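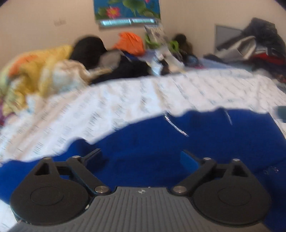
Figure 1. Deep blue cloth on a white patterned bedsheet, with fabric, bags and clothing heaped against the wall.

Sorting and Folding Household Textiles in a Small Bedroom
Project report, Domestic Work Methods course
Jan 9, 2019

1. Background

Most guides to folding laundry assume a clear table at waist height. Many student bedrooms have no such table, and the bed is the only flat surface large enough to spread a bath towel or a sheet. The project examined how the bed performs as a work surface when the rest of the room is also used for storage. The question was limited to dry textiles. Washing, drying and ironing were outside the scope.

2. Setting

The work was carried out in a rented bedroom in the Kazemi building. The bed was made with a white patterned sheet pulled tight at the corners. Unsorted clothing, bags and loose fabric were kept in a heap against a beige wall on the far side of the bed. The heap was left as it was between sessions so that each session started from the same kind of disorder a tenant would face.

3. Method

A total of 82 items were handled over 4 sessions. Each item was taken from the heap, laid on the bed, flattened by hand and folded by one of 2 methods:

Method A – fold in half lengthwise, then in thirds.
Method B – fold in half twice, then roll from the closed end.

Folded items were placed in a Zandow storage box or on the upper shelf of the closet. The time for each item was started when it left the heap and stopped when it was put away. Items that opened again while being carried were recorded as failures and folded a second time. The second fold was not timed.

Large single-color cloths were treated as a separate group. They have no seams or printed lines to serve as a guide, and the far edge tends to lie in a wave when the cloth is spread on a mattress. For this group the cloth was spread across the full width of the working area before the first fold was made.

4. Observations

The mattress gave way under hand pressure, and this made it harder to press a sharp crease. The effect was small for T-shirts and pillowcases and clear for the large cloths. Method B depended less on a crease and was easier to carry out on the bed.

Contrast between the item and the sheet mattered more than expected. The edges of dark items could be found at once. White and pale items had to be felt for, and the pattern on the sheet was mistaken for a hem on several occasions.

Items that slid down from the heap onto the bed had to be pushed back before work could go on. In the last session the near side of the heap was held in place with a Fimska laundry bag, which solved the problem for heavier clothing. Light fabric still slipped over the top.

Of the items folded by Method A, 7 failed during carrying. All of them were large cloths or towels. Method B had no failures in this group, but the rolls took up more depth in the box and the lid did not close fully.

5. Limits

One person did all the folding, so practice may account for part of the gain in speed between sessions. The order of items was not fixed. Mattress firmness was not measured, and a harder mattress could change the result for Method A.

6. Further work

A second round is planned for March with a stiff board placed under the sheet. Pale items will be folded on a dark cover, and the timing sheet will include a column for second folds.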